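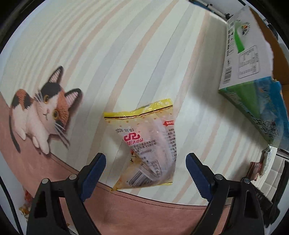

The quote was the easy part, one packaging manager at Clandico told me, and the only part of the process that arrived on time. What the company spent in the two years after signing it was spread over so many budget lines that no one had a single figure to give me.

I hear versions of this a lot. Picking machines for small packaged goods are sold on a simple sum: this many packs an hour, this many shifts, this much saved. The sum is usually correct as arithmetic. Whether it describes your building is another matter, and the people drawing up the sales deck have rarely been in your building.

Start with the goods. A carton is kind to a machine. It has corners, it stays the shape it was, and its barcode is on a flat side. A snack packet is a small crumpled thing in thin translucent plastic, with a zigzag seal at one end and a barcode somewhere near a corner. Put toothed fingers or a suction cup over it and you have two different bets on what the plastic will do. Neither vendor will tell you in writing which bet loses.

Clandico asked two. Gidex offered a full cell, fenced, with a service plan. Mugo offered something lighter on a cart, to be rolled from line to line. Both demos were run on products the vendors had brought along. When Clandico asked for a trial on its own stock, Gidex agreed to 20 items, chosen by Gidex. The catalog at that site runs to 704.

That gap is where your money goes. Every item outside the trial is a question you'll pay to have answered, in engineer days or in packs on the floor. The Mugo contract listed gripper pads as a "consumable" and gave no price for them. I asked what a set cost and was told it depended on volume. Most things do, but a buyer still has to put a number in the box.

Skinach, a contract packer I visited in March, went at it the other way. It wrote its own test before calling anyone: 32 of its worst items, bagged up and kept in a drawer, the same ones for every vendor. No swapping, no smoothing them out first. A packet had to be picked up off a patterned surface with other wrappers lying nearby, because that's how the benches look by Friday. One supplier withdrew. I'd count that as money saved, though it won't show up on a spreadsheet anywhere.

The result was less exciting than the brochures. Skinach bought one arm for cartons and left the soft packets to people. It's reviewing that next year, and I would not bet on the answer changing.

There are fair points on the other side. The hardware is better than it was, and a two-jaw gripper with soft pads will manage plenty of shapes that used to need a custom tool. Renting is more common too. But a rental that comes with a minimum term, a setup fee and a training charge is a purchase with worse paperwork — read the exit clause before the first page.

If you're planning for next year's budget, I'd leave the hourly rate alone for now. Ask who pays for items added after the trial. Ask for the pad price, per set, in dollars, and how long a set lasted at the last site. Ask to see a bad shift on video, uncut. I asked Gidex for that last one and I'm still waiting.

Last updated: March

Contact the editors | Copyright, all rights reserved | Back to top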